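Plirkimow @plirkimow
Week two with the Jelance starter kit. Promised a few of you a review so here goes, thread, typing fast between runs

Short version: arm is good. Software is fine. The docs are a mess. Would I pay for it, keep reading

Kit comes as arm, gripper, controller, cables and a 63 page PDF that covers the previous version of the app. Half the menus have moved. Support sent me a newer one after 3 emails and it's better, still no index

Setup took me an afternoon. Box says one hour. Most of that was the network stuff, do yourself a favor and set a fixed address first thing
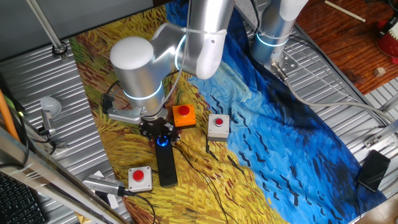

Teaching it positions by hand is the best part. Hold the button, push the arm where you want it, let go, save. Nice and light, no fighting it. My Daltus trial last February felt like moving a fridge

Gripper: solid but slow to open. There's a speed setting hidden under "maintenence" (their spelling, not mine). Turn it up to 42 and it's a diffrent tool. Past that mine started missing picks

Button test is what I've been running this week. Red buttons on a patterned mat, plain backgrounds are too easy and I wanted to see if the vision add-on coped 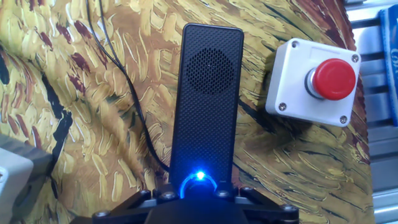
Wrist cam view, red button on the right.

Vision add-on is from Fiore, sold separately. Finds red no problem. Gets jumpy when a cable is lying across the mat. Moving the light helped some

Worst bug so far: app forgets the tool offset after a restart. Every time. Write it down on paper. Support says fix is coming in the next update, no date

Service plan, lots of you asked. 18 a month for remote help and spare fingers. Skip it the first month, see if you even need them

Someone asked about noise. Quieter than my desk fan. The controller fan is the loud bit, put it under the table

Would I buy again, yes, kit only, no plan, Fiore add-on only if you really need vision. Doing longer runs over the weekend, will post cycle times under this one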